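Blue pads on hand-held gripper pair, when to clean and how to keep the opening equal?

Yareli Tlapale
Asked 2026-05-29

Hello all. I look after two hand-held grippers, which we use at a round table for sorting small household items. My problem is with the pads. Small packets slide a little when the fingers close, and glossy boxes do too. I wiped the blue pads with a dry cloth, but it did not help much. The things we pick are of this kind:

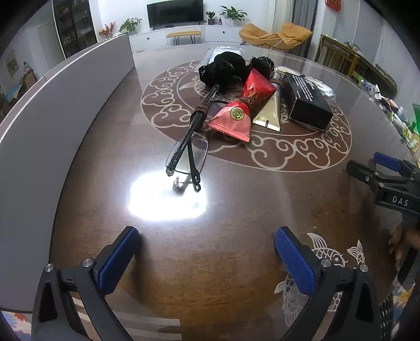

I also feel that one finger arrives at the middle earlier than the other. Should I first change the pads or first look at the pivots? I have four new pads in the drawer and I don't want to waste them.

Jonas Zaugg

Please keep the new pads in the drawer for now. Dust sits down in the texture and a dry cloth only goes over the top. Take a soft brush with water and one drop of dish soap, brush along the pad and then across, and let it dry fully before you close the fingers.

For the uneven closing, look at the pivots. Open the fingers wide, as you would before a pick, and move each one gently with your hand.
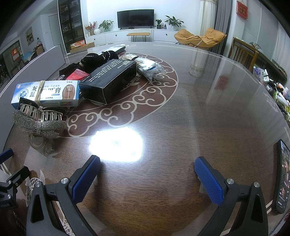
If one finger has side play and the other has none, tighten only the loose side, in very small steps, and try the movement after each step. Too tight is worse, as then the finger comes back slowly. I had this in January and needed up to 2 evenings to find it. Do not put oil near the pads.

Gedamus

just change the pads, they are cheap

Yareli Tlapale

Thank you Jonas. I brushed the pads and the packets stay better now. One pivot on the left finger was loose. I will check the second gripper tomorrow in the same way.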